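Come and try the grippers at our July open day

The robotics workshop at Druton is opening its doors in July, and we're looking for people who want to spend part of the day doing tasks by hand with us. No background needed! If you can put a rod in a cup or fold a dish towel, you already have the skills we're after. We have room for 40 participants, and last year's list filled up early, so write soon if you're interested.

Each person gets a place at one of our tables and a pair of hand-held grippers, one for each hand. You'll do short, everyday jobs with small objects — picking up, passing from one side to the other, setting down — and repeat each one a number of times. The grippers feel clumsy for the first few minutes and then something clicks. Most people end up asking for one more round. 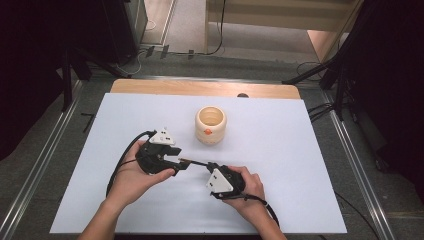

A session lasts 50 minutes, with a break whenever you want one. Jade Thibodeau runs the tables and will get you started, and she's happy to answer questions while you work. Afterward, stay for the demonstration in the main hall, where our arm, Penner, tries the same kinds of jobs on its own. It learned from 181 sessions recorded at our Stidamden site, and we'd love for the next batch to come from people in Prondurville.

Who can take part: anyone 16 or older who can use both hands comfortably for the length of a session. Left-handers, please come, we never have enough of you. You can sit or stand. Leave rings and bracelets at home if you can, and wear sleeves that push up easily.

We record the work area and the movement of the grippers, so your hands and forearms will be in the video. There's a consent form to read and sign when you arrive. Lunch is on us, and so is the bus fare.

To sign up, send your name and tell us whether you prefer 10 a.m. or 2 p.m. Friends can book the same slot, just mention each other. If you only want to watch the demonstration, come at 4 p.m., no booking needed.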